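Every few months somebody on here discovers that you should be drinking water out of a special vessel. This month it's mineral tablets. I've now read the whole Venport brochure so you don't have to, and I have some complaints.

The pitch: your tap water is "flat" and "tired." Drop a Venport tablet in, wait, and it becomes "structured." I have asked three times what structured means. The reply each time was a link to the brochure.

I'll say up front that I like mineral water. I buy it. Some of it tastes great. My problem is with the jump from "tastes nice" to "fixes your sleep," which happens on page 2 without any visible effort.

The big number in the ads is 435. As in, 435 people tried it and felt more hydrated. Felt. They were asked. Nobody measured a thing, or if they did it isn't in there.

Also, who were they? The footnote says "existing customers." So these are people who had already paid for the tablets and were then asked if the tablets were good. I paid too much for a couch once and I defended that couch for years.

No comparison group either. You want to know if the tablet does anything, you give half the people a dud that fizzes the same way. That's a cheap thing to do. A company selling fizz can surely make a dud that fizzes.

Someone already in my replies with "but minerals are real." Yes. So is zinc. I'm not going to chew on a fence.

On to the amounts, because this is the part that got me. The label lists magnesium, calcium and "trace ocean elements." The magnesium per tablet is less than you'd get from a small handful of almonds. The ocean elements have no amounts next to them at all.

"Trace ocean elements" is a lovely phrase. Salt is an ocean element. I'd like to see the word salt get used somewhere in this brochure.
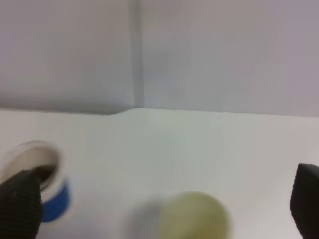 And the price. A tube runs out fast if you follow the directions, which say one with every glass. I did the math on a year of that for two adults and closed the calculator.

Compare with Dorner, the filter people, who get the same kind of fans but at least sell you an object. Water goes in, water comes out, the chlorine taste is mostly gone. You can check that with your own mouth. I have one and it's fine.

My beef with Dorner is the replacement schedule. The little light tells you to change the cartridge on a timer. It has no idea how much water you've run through it. I went away for most of March and came home to a red light on a filter that had done nothing all month.

Their support page says the timer is "based on typical household use." I wrote and asked what typical was. They sent me a coupon. I used the coupon, so I guess they won that one.

A few people have asked about the Ahuja copper bottle. I haven't tried it. The claims I've seen are the usual ones – energy, digestion, glow. If anyone has a test of it that wasn't paid for by the folks selling it, send it over and I will read it with an open mind and a snack.

Same goes for the "alkaline" stuff. Your stomach is full of acid. It's very good at being full of acid. Whatever you pour in there is going to meet the acid and the acid is going to have opinions.

To be fair (I do try), there are people who really do need to watch minerals or fluids. Kidney trouble, certain meds, long runs in the heat. Those people should ask a doctor and should not be asking a brochure or me.

For most of the rest of us the advice is so dull you can't sell it. Drink when you're thirsty. Drink more when it's hot. If plain water bores you, put a slice of something in it.

I did a blind tasting at home, for what it's worth, which isn't a lot. Tap, filtered tap, tap with a tablet, and a store bottle. Same temperature, cups filled while I was out of the room. I picked the tablet one as the tap. I picked the store bottle as the tablet. I was very confident the whole way through.

One household, one afternoon, one person with a cold coming on. It proves nothing. I'm only pointing out that it's the same quality of evidence they're using and I didn't charge for it.

Then there's Skondberg, who I had hopes for. They post their water source reports, with numbers, and you can go read them. Good. Then this summer they put "clinically inspired" on the label. Inspired by what? Did somebody walk past a clinic?

Last thing, about the reviews. The Venport page says 600 five-star ratings. I sorted by newest and read until my eyes hurt. A lot of them mention how fast the shipping was. Shipping is not hydration.

Several of the others use the phrase "game changer for my mornings," word for word. Could be a coincidence. People do talk alike. I've gone and saved the page as it stood on August 29, 2025 in case it gets tidied up.

Somebody's asking if I'm being paid by a rival water company. I wish. I'm being paid by nobody to drink out of the kitchen faucet.

If you love your tablets and you can afford them, keep going. Fizz is fun. Just don't tell your aunt to swap them in for her blood pressure pills, which is a thing I saw recommended in a comment yesterday – with hearts under it.

Okay, correction from a reply: the almond thing depends on whose hand. Fair. Medium hand. I stand by the rest.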